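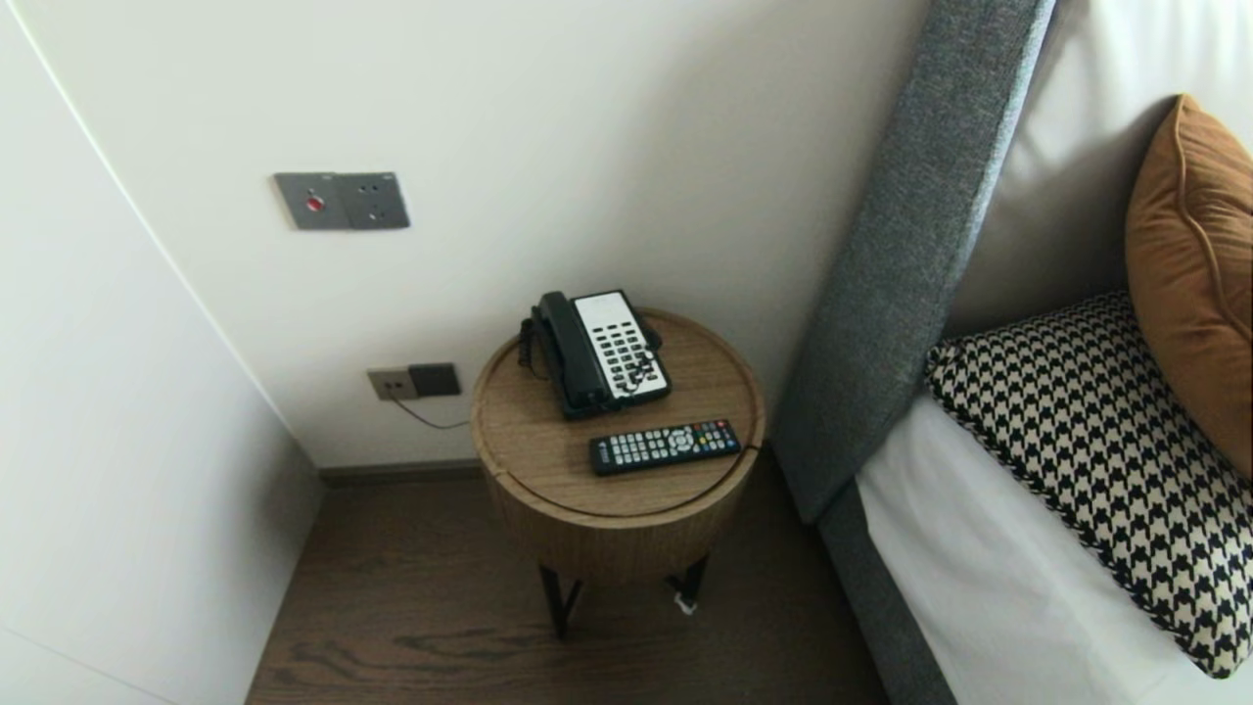 Round drum nightstands in guest rooms - yes or no?

lennox_innkeeper
Posted 6:20 am
Redoing 6 rooms at our place in Vumport, need to settle on nightstands before October. Leaning toward the round drum type. Light oak look, raised rim on the top, thin black metal legs. Fits in the corner between the wall and the bed and I like it a lot next to a gray headboard. My business partner wants plain square ones. Anyone living with the round ones? Phone and TV remote have to fit on top, we still have corded phones in every room and thats not changing.

satikrooms
Had them 2 years. Would buy again. Guests don't bang their shins on a corner in the dark. Phone at the back, remote in front, done. Rim keeps pens from rolling off too.

mop_and_bucket
Housekeeping here so different view. Round in a square corner = a gap behind it you can't get a vacuum head into. Dust, hair, bits of tag and paper all end up by the legs. Dark floor shows every bit of it. With a square one you push it flush and forget it.

satikrooms
But you can't push it flush anyway if theres an outlet low on the wall with the phone line coming out of it. You'd crush the plug.

mop_and_bucket
Fair on the plug. Still hate the gap. And look at how the cords go, wall cord sags down to the table, then the handset coil hangs over the rim on the left. Every checkout I'm untangling that thing.

lennox_innkeeper
Ok the coil. Does it bug guests or just you lol

mop_and_bucket
Me. And the next person in who catches it with an elbow and pulls the phone off. Set the phone at an angle, handset side toward the wall, keypad side toward the bed. Coil falls in the corner where no one walks.

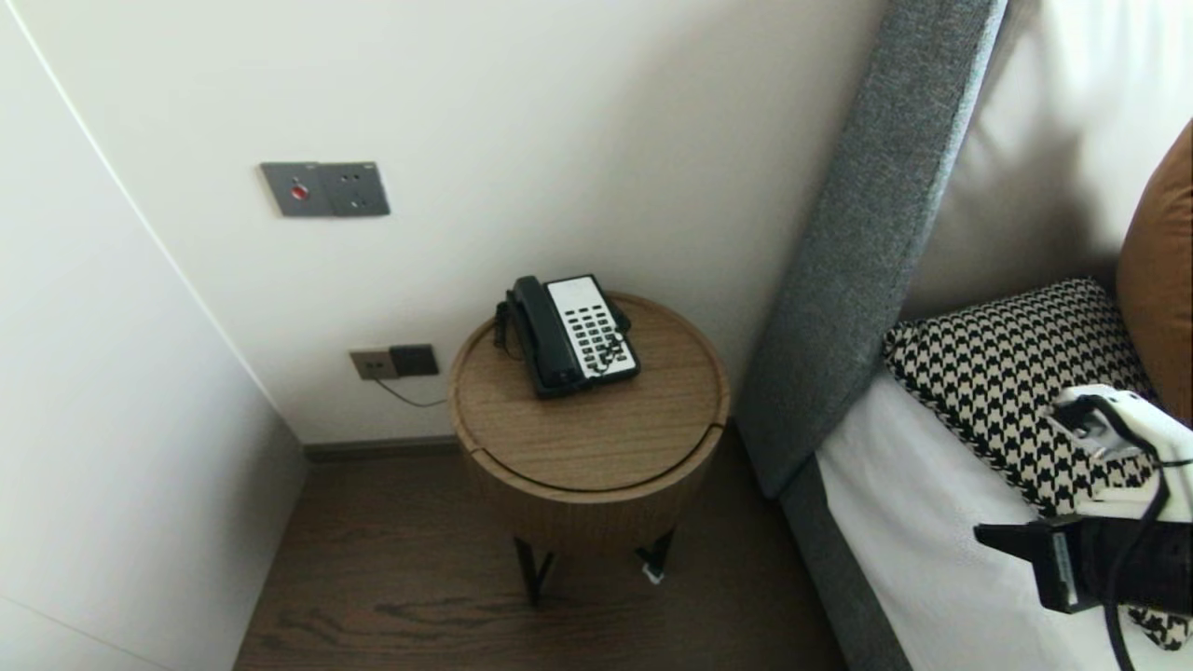

Other thing, keep the cord behind the table if it'll reach, don't run it across the front legs or the mop gets it. And don't let them hang the table so far out that you can't get at the lower outlet. Guests want that one for chargers and will drag the table to reach it. Scuffs on the floor, guess who gets asked.

Elsa Halonen
Hi, jumping in, I do room layouts for small hotels. The square vs round thing matters less than the width. 20 inches across is what I spec next to a double and I wouldn't go smaller if you have a desk phone. Phone base eats most of the top. Then remote, then the guest has a glass of water and a phone of their own and glasses and nowhere to put any of it.

lennox_innkeeper
Width is fine i think. What about storage, I can't tell on half the listings if it's a drum with a lid or what. There's a line running around just under the top and no handle.

Elsa Halonen
Read the spec sheet, don't guess from the seam. Some are lift-off lids, which I'd never put in a guest room, you have to clear the whole top to open it. Get the drawer kind. Curved front, sits closed and you barely see it.

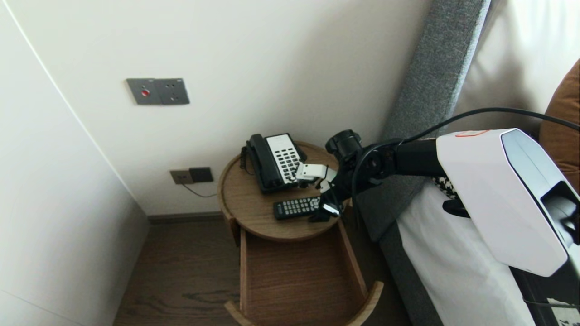
Pulls straight out under the top so the phone and remote can stay where they are. Check the clearance to the bed side before ordering though, if the drawer faces the mattress it won't open all the way. Face it out to the room.

arard_dave
Counterpoint, no handle means guests never find the drawer. Then they leave nothing in it, great. Except the ones who do find it leave everything in it. Earplugs, chargers, once a retainer.

mop_and_bucket
We pull every drawer at every checkout. Empty, wiped, shut. Takes a second. Curved fronts do stick a bit when its humid btw

satikrooms
Mine never stuck. Depends on the maker I guess.

arard_dave
Has anyone priced them? I got quoted 1,000 for a set delivered and thought that was steep for veneer.

satikrooms
Set of how many

arard_dave
2. Yeah.

satikrooms
lol no. Keep shopping

lennox_innkeeper
Ok so drawer, 20 inch, faced to the room, phone angled. Square guy is still grumbling but he grumbles about the headboards too. One more, our button and socket plate is on the wall right above the table, red button on the left, socket on the right. Too close?

Elsa Halonen
Good spot. Just no tall lamp in front of it, the button needs to be clear from the bed.

mop_and_bucket
And tell your guy I'm on his side about the gap. Felt pads on the legs whichever you get

lennox_innkeeper
will do. ordering one to try in the corner room first, will post back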